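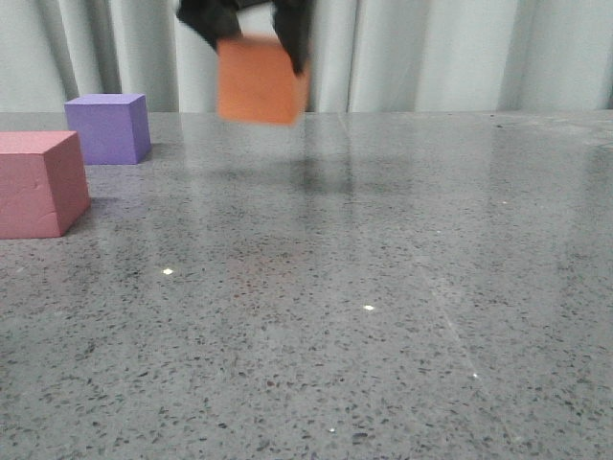
Solheim Institute of Design
Materials and Play, Handout 2: Foam Blocks on Hard Surfaces
Course leader: Ingvild Aasen. Studio assistant: Imre Sárközi

This handout accompanies the Friday studio session and should be read before attending. Students will examine foam blocks as objects for early play, with attention to edge, colour and proportion.

1. Form
A block with softened edges is still read as a cube, provided that its faces remain broad and even. Cubes and longer rectangular blocks should be studied together, as the difference in proportion affects how each is stacked.

2. Colour
Muted colours are easily altered by their surroundings. A purple block may show a pale lilac top and a darker side under the same light. Record each face separately in your notebook.

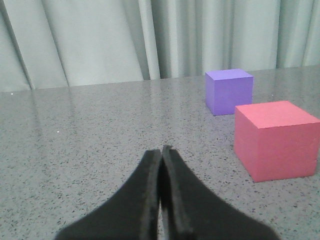
Reading time for the full course text: 2,610 words, 50 minutes

3. Surface
The polished grey tabletop is densely flecked and carries soft reflections of the curtain. Students should note how a plain block stands out against a speckled ground, and compare this with a matt surface of their own choosing.

4. Written work
Submit one page on the relation between block and table. Drawings may be in pencil or crayon. Work is to be handed to Linnea Boström at the studio office before the September review. The set reading is Granström, Å., Blocks and Their Grounds, chapter 2.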